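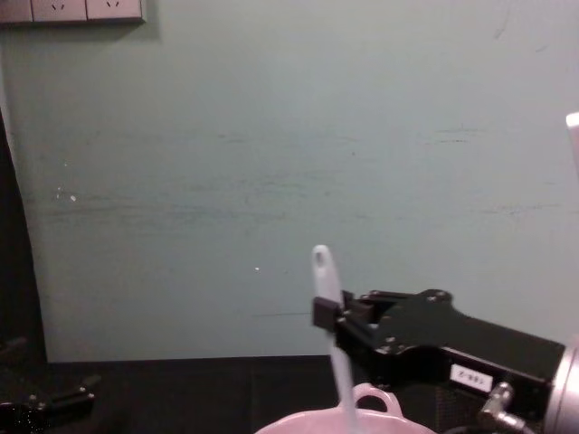
Defiendo una idea poco vistosa: lo mejor que le puede pasar a un robot de cocina este año es un buen visor de registros. Ni un modelo más grande, ni una mano con más dedos. Un programa en el que se pueda arrastrar una barra de tiempo y ver, alineados, la cámara, las fuerzas en la muñeca, la apertura de la pinza y lo que el planificador creía estar haciendo en ese milisegundo. Llevo meses trabajando con uno y todavía me alegra abrirlo por la mañana.

Lo digo después de mucho tiempo peleándome con una tarea que cualquier niño resuelve sin mirar: remover dentro de una olla. En Osell empezamos por ahí porque parecía fácil. Coges un utensilio, lo metes, trazas círculos. ¡Qué ingenuidad! El utensilio es largo y liso, la pinza lo sujeta por arriba y todo lo interesante ocurre abajo, donde la cámara ve poco o nada. Un error de dos grados en la inclinación del mango se convierte en un golpe contra el borde. Y el controlador, tan obediente, sigue empujando hacia donde le dijeron que estaba el centro.

Durante semanas tratamos aquello como un problema de control. Ajustábamos la rigidez, bajábamos la ganancia, subíamos la ganancia otra vez. Teníamos el bucle a 500 hercios, lo pasamos a 1.000 y quedó precioso en las gráficas. Los golpes siguieron igual. Lo que cambió las cosas fue una tarde en que alguien del equipo cargó juntas las señales de 11 intentos fallidos, con los relojes bien sincronizados por primera vez, y vimos que el giro del mango entre los dedos empezaba mucho antes del choque. La planificación suponía un agarre rígido. El agarre era de todo menos rígido. La información estaba en el disco desde el primer día, repartida en cuatro archivos con cuatro formas distintas de contar el tiempo.

De ahí viene mi entusiasmo por las herramientas. En este oficio se habla con reverencia de la percepción y de la planificación, y con un suspiro de todo lo demás: calibración, marcas de tiempo, formatos, reproducción de episodios. Es el trabajo que se deja para el viernes o para quien acaba de llegar. Me parece un error enorme, y además una lástima, porque es trabajo bonito. Hay un placer muy concreto en reproducir un fallo exactamente como fue, cambiar un solo parámetro y ver cómo la trayectoria se aparta de la antigua.

Ahora, en nuestro sistema, la pose del utensilio es una variable que se estima en cada ciclo, con su incertidumbre, y el planificador la recibe como cualquier otra medida. Cuando la duda crece, el brazo frena, levanta un poco la herramienta y vuelve a mirar. Es un comportamiento modesto, de pocas líneas, que escribimos en una mañana. Encontrar el sitio donde ponerlo nos había costado todo el invierno.

Sé lo que se responde a esto, porque me lo respondieron en Plelcombe, en un encuentro de marzo: que con suficientes demostraciones una política aprendida absorbe el deslizamiento, el borde de la olla y lo que haga falta, y que mi visor es nostalgia de ingeniero. Puede que la primera parte sea cierta. Nosotros también entrenamos con demostraciones, tenemos 900 de remover y servir, y me encanta lo que sale de ellas — hay gestos que yo no habría sabido programar. Pero de esas 900, una parte estaba grabada con la cámara desfasada respecto al brazo, y la política aprendió con toda aplicación a llegar tarde. ¿Cómo lo supimos? Abriendo el visor. Los datos hay que mirarlos, y para mirarlos hace falta algo mejor que una carpeta llena de vídeos.

Valtura, la biblioteca que usamos para grabar, la mantienen muy pocas manos y se nota en la documentación, que tiene páginas enteras en blanco. Aun así le debemos más que a cualquier componente que hayamos comprado. Siu, nuestro reproductor de episodios, nació encima de ella como un guion de usar y tirar y hoy lo abre todo el equipo, también quien no programa.

Me gustaría ver artículos dedicados a esto, con el mismo espacio que se da a una arquitectura nueva. Me gustaría que al publicar un resultado se publicaran los episodios fallidos en un formato que cualquiera pueda reproducir, con los relojes en orden. Y me gustaría que las personas que entran en robótica pasaran su primer mes leyendo registros, con tiempo y buena compañía. Se aprende muchísimo viendo a un brazo equivocarse despacio. Yo sigo haciéndolo casi todos los días, y esta semana toca averiguar por qué la estimación del ángulo empeora al sacar el utensilio y mejora al volver a meterlo.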